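3.2 Material e procedimento de arrumação

O acervo da ludoteca de Gumede está catalogado por conjunto, e cada conjunto tem uma ficha própria com o número de peças declarado pelo fabricante e o número apurado no último inventário. A diferença entre os dois valores, que designamos por défice de conjunto, é a variável principal deste estudo. Ouellet e Lachance trataram o défice como simples perda. Os dados de Sturnham mostram, contudo, que uma parte considerável das peças em falta reaparece noutros conjuntos, por vezes meses mais tarde. Distinguimos por isso a perda efetiva (peça ausente do acervo) da deslocação (peça presente, mas registada ou guardada em conjunto alheio).

As peças de encaixe são o caso mais sensível. Circulam soltas, são compatíveis entre conjuntos e raramente trazem marca que permita atribuí-las à caixa de origem. A cor é, na prática, o único critério que um utente aplica sem consultar a ficha, e peças vermelhas e azuis como as da Figura 1 separam-se sem instrução prévia.

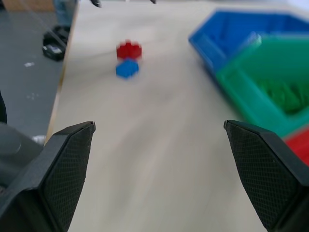
O critério cromático tem, porém, um custo. Um conjunto arrumado por cor deixa de poder ser verificado por contagem parcial, dado que as categorias da ficha seguem a forma e a dimensão. Beaudoin propôs uma ficha dupla, com totais por cor na frente e totais por forma no verso. Adotámos essa solução com uma alteração: os totais por forma só são preenchidos no inventário de janeiro, e as verificações intermédias limitam-se aos totais por cor.

Foram seguidos 58 conjuntos, escolhidos entre os que registaram pelo menos 2 empréstimos no período anterior. Ficaram excluídos os conjuntos com mais de 200 peças, cuja verificação integral excedia o tempo disponível ao balcão, e os que continham elementos eletrónicos. Cada devolução foi verificada por um único operador, no próprio dia, antes de o conjunto regressar à estante. Quando a verificação não pôde ser concluída até ao fecho, o conjunto ficou retido e a devolução foi lançada com a indicação «pendente».

3.3 Recipientes

Compararam-se dois regimes. No regime fechado, o conjunto é devolvido na embalagem de empréstimo, com tampa, e as peças seguem misturadas. No regime aberto, as peças são distribuídas por recipientes sem tampa, um por cor, com a frente voltada para quem arruma; a Figura 2 mostra caixas de plástico abertas em azul, verde e vermelho.
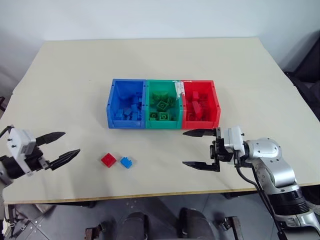 A passagem de um regime ao outro fez-se por sorteio do conjunto, e não do utente — opção que obriga alguma cautela na leitura dos resultados. Um mesmo agregado familiar pode ter devolvido conjuntos nos dois regimes, e a aprendizagem adquirida num deles transita provavelmente para o outro. Perron e Langlois, num desenho semelhante, corrigiram este efeito com um termo aleatório por utente. Seguimos o mesmo modelo, sem interações.

O erro de arrumação foi definido como a razão entre peças colocadas em recipiente de cor distinta e total de peças devolvidas, expressa por 100 peças. As peças bicolores, transparentes ou com autocolante foram retiradas do numerador e do denominador. As tonalidades intermédias, sobretudo os verdes-azulados, foram classificadas segundo a tabela Dinutance, que fixa limites por comparação visual sob luz difusa. Os casos em que o operador hesitou foram anotados à parte e não entram no cálculo.

O registo fez-se no módulo de circulação Trokex, já em uso na instituição, ao qual se acrescentou um campo de texto livre para observações. Esse campo revelou-se pouco uniforme entre operadores e só é usado na secção 5, a título qualitativo.

Artigos relacionados
Fichas duplas em acervos de pequenas peças: notas de catalogação (V. Beaudoin)
Perda e deslocação em coleções lúdicas de empréstimo (J. Ouellet, A. Lachance)
Efeitos de utente em estudos de devolução (J. Perron, R. Langlois)

Comentários dos leitores

M. Teles: Na nossa ludoteca os totais por cor duplicaram o tempo de balcão. Os autores mediram isto?

Leitor 2: A exclusão das peças transparentes parece-me discutível. São as que mais desaparecem.

C. Vidal: Onde se pode consultar a tabela das tonalidades?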